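Seven Months on the 66

So the car is gone. I kept saying I'd write about it once I was sure, and then November rolled around and I noticed I'd been sure for a while, so I guess it's time.

If you missed the earlier posts: in the spring my old hatchback started making a noise like someone stirring gravel in a saucepan. I took it to the place on Cokeck Street and paid $306 to have the noise removed. The noise was gone for nine days! Then it came back with a smell. The second quote was $2,000, and the guy said it in the kind of voice a vet uses, and I went and sat on the curb outside with a bag of pretzels and did math on the back of the receipt. The math was not kind to the car.

I told everybody I'd take the bus "for the summer." I figured I would last until the first hot week and then buy something sensible on credit. I've never been a bus person. I grew up in a place where the bus was a thing that took you to school and that was all, and I had to look up how to pay (you tap the card on the blue circle, and if you tap it twice because you're nervous, it charges you twice, and the driver can't do a thing about it).

My bus is the 66. It goes from the bottom of my hill, past the hospital, along the river for a bit and then out to the office park at Pathirana, where I work. In the car it was 15 minutes if the lights liked me. On the 66 it's 30, plus the walk down, plus however long I stand there wondering if I missed it.

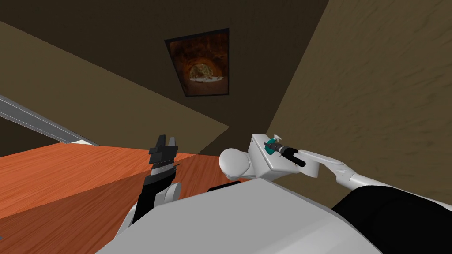

The first couple of weeks I hated it, I'll say that right now, before anyone thinks I'm selling something. I had the wrong shoes. I had the wrong bag, one of those one-shoulder things that slides off every time you reach for a pole. I got on going the wrong way once and didn't catch on until we were nearly in Hurna, and then there was a 40-minute wait for the next one back, across from a tire store. I ate a very sad granola bar and texted my boss.

But somewhere in June I started reading again. Like, whole books! I hadn't finished a novel in two years, and then I finished three in a month, all of them between my hill and the office. I'm on a big fat family saga now where everyone has the same first name, and I missed my stop on Tuesday because somebody's grandfather was finally about to explain about the boat. (He didn't. I'm 400 pages in and still don't know about the boat.)

The other thing is groceries, which people always ask about. You can't do the giant weekly shop on a bus. I tried it. I had a watermelon between my feet and it got away from me at the hospital curve and rolled all the way to the front, and a nurse stopped it with her foot without even looking up from her phone. Now I do little shops, two or three a week, at the Sukovine market by the transfer stop. I spend less, I think? I throw away a lot less lettuce for sure. The heavy stuff, like cat litter and rice and anything in a can, I get delivered once a month, and I've quit feeling guilty about that.

My neighbor Gijs Bakker, who has opinions, told me over the fence that I'd be back in a car by the first snow. He might be right. We've had one slushy morning so far and I stood at the stop with my hood cinched down to a little porthole and thought some dark thoughts about him. Then the bus came, and it was warm, and the windows were all fogged, and I got the seat over the heater, so call that one a draw. 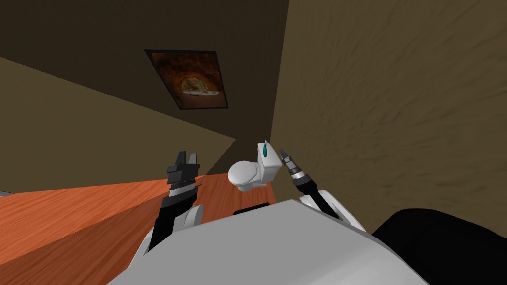

Left gripper open over the wooden surface.

What I miss: driving at night with the radio up. Throwing a coat on the back seat and forgetting it for a month. Seeing my sister on a whim, because she lives where no bus goes, and now it has to be A Plan with a train and a pickup and somebody texting "which side are you on." And I miss being able to leave when I want to leave. The last 66 goes by at 11:10 p.m., and I've walked out on two birthday parties and the final ten minutes of a play.

What I don't miss: parking. Insurance. The little orange light. Scraping the windshield with a library card.

A few practical bits, for the two of you who emailed asking. Get a backpack, a real one with the strap across the chest. Put a spare pair of socks in your desk drawer. The app lies in the mornings but it's pretty good after lunch. If you're on my side of town, wait at the stop by the laundromat instead of the one by the bank. It has the same buses, and it has a bench. And say thanks when you get off, everybody here does, even the teenagers.

I haven't decided about January. There's a woman at work who'd split gas if I ever want a ride on the really bad days, and I might take her up on it. For now I've renewed the monthly pass and bought some boots that are ugly enough to work. Next post will be the cat's dental bill, so brace yourselves.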